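Stomberg Community Archive
25/11/2019

1/ The Archive has begun repacking the Cartwright papers. The collection comprises 2,569 items, most of them letters and receipts from the family's dry goods store on Kakmont Street.

2/ The papers have been stored in mixed cartons since they were received. Each group is being moved to a new box and given a shelf number. The original order is kept wherever it can be established.

3/ Boxes are filled firmly but not tightly. Letters stand upright with a folder every 50 sheets. Oversize ledgers are laid flat and are shelved separately in the Ara Room.

4/ Flaps are folded along the factory crease only. A box with a split corner or a torn flap is set aside and is not used for paper records.

5/ Eighteen shelves have been cleared for the collection. Readers may continue to request items already repacked – please allow 15 working days for a reply.

6/ Work on the boxes continues this week.
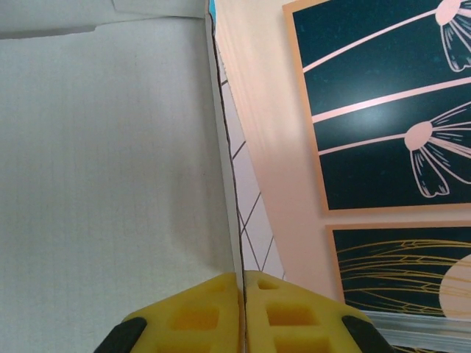 White cardboard box with folded flap, Cartwright repacking.

7/ The remaining groups, including the store's order books, will be available to readers in February. Requests for these may be sent to the reading room desk now and will be held in order of receipt.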